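long one today, sorry. thread on dryer vents bc I cleaned 6 of them last week and every single one was bad

I run a small cleaning outfit. Carpets, upholstery, vents. Been at it 17 years. Not selling anything in this thread, half of you live nowhere near me anyway

1/ the lint screen is not the vent. People tell me "oh I clean it every load" and they mean the screen. Great, keep doing that. The vent is the pipe behind the machine that goes out through the wall or up thru the roof. Totally different animal

2/ signs yours is clogged: towels need two cycles. Laundry room feels like a swamp. Top of the dryer too hot to leave your hand on. Flap outside barely moves when it's running. Go look at the flap, takes a minute

3/ the white plastic accordion hose. If you have one, take it off. Today. Don't clean it, don't tape it, trash it. Rigid metal pipe is what you want, semi-rigid if the space is tight

4/ foil accordion is a little better but it sags and every sag fills up with lint. Pulled one Friday that weighed more than my lunch

5/ screws. Whoever put yours in maybe ran sheet metal screws right through the joints. The points stick into the pipe and catch lint like velcro. Use clamps and foil tape. Regular gray duct tape dries out and lets go, don't ask me why they call it that

6/ length matters more than people think. Had a townhouse job at the Triantafyllou building, dryer in the middle of the unit, 42 feet of pipe with 4 elbows. Manual for that dryer doesn't allow anywhere near that. Owner had replaced the dryer twice!! it was never the dryer

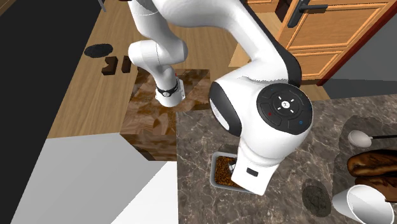 Robot arm over a marble countertop (render)

7/ ok tools. The brush-on-a-rod kits you chuck in a drill are fine for a short straight run. I've used the Drelteck one and the Dristix one. Drelteck rods lock together better. Dristix brush is stiffer. Either is ok

8/ BUT spin it clockwise only. Run it backward and the rods unscrew inside the wall and now you're calling me, and I'm charging you for the brush hunt

9/ order I do it in — unplug the dryer, gas shut off if it's gas, pull it out slow so you don't crush the hose, disconnect, vacuum the port on the back of the machine, then brush from inside toward outside with the vacuum going. Then go outside and clean the hood by hand. Everyone skips the hood

10/ gas dryer and you smell anything when you slide it back: shut the valve, open a window, get out, call the gas company from outside. Not me

11/ screens on the outside hood. No. I know, birds. A screen plugs up solid in a couple months. Get a hood with a proper flap or a bird guard you can pop off and wash

12/ roof vents: please don't go up there on a wet morning with a leaf blower because a video told you to. Blowing lint from inside just packs it at the cap if the cap is already plugged. Saw that one Friday too. Busy Friday

13/ dryer sheets leave a film on the screen. Run water over yours, if it pools instead of going through, scrub with dish soap and an old toothbrush. Let it dry all the way before it goes back in

14/ how often? Once a year for most houses. Big family, pets, long run, make it twice. I tell people do it in September before the heavy blankets start but whenever you remember is good

15/ hiring somebody: ask if they clean the whole run or just "from the dryer end". Ask if they check airflow before and after. Ask the price for a roof exit up front. If the quote is super cheap over the phone it wont be by the time they leave your driveway

16/ and the coupon guys who show up for the vent and find "mold" in your air ducts ten minutes later. Make them show you. Get a second opinion before you sign for any fogging or sealing stuff. Real mold exists, I've seen plenty, it does not need to be treated by 5pm

17/ a few people asked about Indier, the booking app. I was on it for a while. They took a cut and kept sending me across town for jobs that were already canceled. Off it now. Some good cleaners still on there tho, just call them direct if you can

18/ renters — email your landlord, don't just tell them in the hallway. Put "dryer vent" in the subject line and say the dryer is overheating if it is. Keep the email

ok that's it, van's loaded and I've got a sectional with red wine on it at noon. Will try to answer replies tonight

oh and someone asked, yes, ventless dryers still need cleaning. Condenser, filters, the seal around the door. Different thread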